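Speaker notes: The stop that stopped one arm
Redimau user day, Sunday, after lunch

Say hello, thank the folks from Núñez for the room and for lunch, and wait for the people at the back to find a chair. Don't start with the fault. Start with how pleased we were in June, when the hanging job at Rosanness finally began to look like work and we had let ourselves get a little comfortable.

Explain the job slowly. Two arms, a table, a garment and a wire hanger. One arm takes hold of the waistband, the other handles the hanger, and between them they have to get one onto the other. Everybody in the room has done this half asleep on laundry night, so let them smile about it. Then say that it took us most of a spring.

Now the afternoon itself. The left arm closed on the cloth and started to lift. The cable running over its gripper snagged on the hook of the hanger, and the hanger came up with it. The right arm was still moving toward where the hanger used to be. Our operator hit the stop, exactly as she had been taught, and the left arm froze. The right arm kept going for two more seconds.

Pause here. Two seconds sounds like nothing, so count them out loud - people need to feel how long that is when your hand is on the button and something is still moving.

No one was hurt. Say this early, and say it plainly, because somebody will be worrying about it. We bent a hanger and cracked a finger on the right gripper, and the operator went outside for some air, which I would have done too.

What we found. Each arm had its own stop line, and Ultero, our control program, was supposed to pass the signal from one to the other. It did pass it, but it put the message in line behind the moves it had already sent. I wrote that part. I should say so here, in my own voice, and not hide behind "the team."

(If anyone asks about testing: yes, we tested the stop, three times, and always with both arms sitting still. I am still embarrassed by this.)

What we changed. The button now cuts both arms directly, with no program in between. The stop gets tested while both of them are moving, at the start of the day, before anyone puts cloth on the table. We also tied the cables down closer to the wrist, but be careful with this bit. The first time I told this story I spent far too long on the cables, and people went home thinking it was a cable problem. Cables will always catch on something sooner or later. The stop has to work when they do.

Thank the operator again. She asked me not to use her name, so don't, even if she waves.

Leave the last slide up during questions.
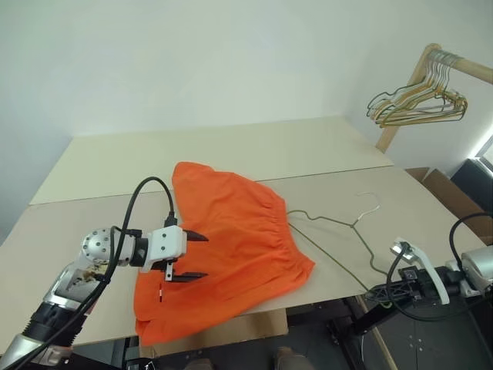
Braulio Orozco

Notes for the last slide: orange garment on the table, green hanger beside it, an arm on either side. Point to the black cables looping over the gripper on the left, then to the hook of the hanger. Then take questions, and repeat each one into the microphone - I forgot last time.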